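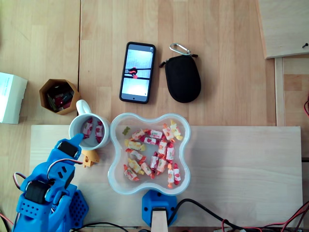 Fig. 6. White mug on the beech tabletop, paler board in front.

Section 6: Oiling your Cultwood tabletop

I wrote this part after doing my own top twice, so you're getting the version with the mistakes taken out (most of them, anyway!). You'll want Zanetti hard oil, a few cotton rags and a free afternoon. I did mine in October with the windows open and it was fine.

1. Clear the table and wipe it down with a barely damp cloth. Let it dry overnight.

2. Sand along the strips with the fine pad from the Zeter kit. Go easy over the seams — they're glued, and a heavy hand leaves a dip you'll feel with your fingertips forever.

3. Vacuum, then wipe again with a dry rag.

4. Stir the oil, don't shake it. Pour out a puddle the size of a coin and rub it in along the grain.

5. Wait 19 minutes and wipe off everything that's still sitting on top. It should feel almost bare.

6. Leave it until the next day and repeat steps 4 and 5.

CAUTION: Oily rags can catch fire on their own. Lay them flat outside to dry, or drop them in a bucket of water. Never ball them up in the trash.

NOTE: Keep hot mugs on a coaster for the first 6 days. After that I get pretty relaxed about it, though red wine still makes me jump.

NOTE: Loose boards and trays get the same treatment, but do the underside too or they may cup. If yours came with the Grokari wax finish (part 422), skip this section and go to page 51.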